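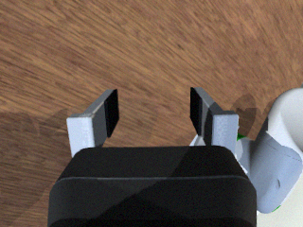

Slide 1. Title. Say who you are (Kirsten Petrenko, Rekent group). Wait for the projector to stop changing its mind.

Slide 2. The question. We grow thin metal films and leave them alone. They get rougher, then stop. Everyone in the room has a model for the first part. I want to talk about the stopping.

Slide 3. What we measured. Film thickness, 13 samples, one growth chamber, the one at Vilau that leaks. Don't mention the leak unless asked. If asked: we know the rate, it's in the backup slides, it is boring.

Slide 4. Roughness against time, log-log. Let them look at it. Yes, it is a straight line, and yes, anything is a straight line on log-log if you stand far enough back. Point at the bend near the end. The bend is the talk.

Slide 5. Three possible causes. (a) The film runs out of room: finite size. (b) Atoms hop downhill faster than we thought. (c) The instrument can't see anything rougher. Referee 2 was very fond of (c). Be polite about Referee 2, who may be sitting in row one.

Slide 6. Ruling out (c). Same film, sharper tip, same bend. This took from July until 14th January and fits on half a slide. Pause for sympathy. There won't be any.

Slide 7. Temperature. At 195 kelvin the bend moves to later times. Finite size alone shouldn't care that much. Go slowly here, the axes are swapped compared with slide 4 and I never fixed it.

Slide 8. Simulation, run at Rerutstead. 1,594 runs, simple hopping rule, one free parameter. It gets the position of the bend and misses its shape. Say so before someone else does.

Slide 9. What I think is going on: mostly (b), with some (a) in the thinnest films. I'd bet lunch on it, but not a nice lunch.

Slide 10. Thanks, funding, group photo in which half the group is looking at a dog.

Likely questions: Why not go colder? (The pump.) Is the exponent universal? (Ask me after coffee.) If the chair holds up the two-minute card before slide 7, skip 8 and go straight to 9.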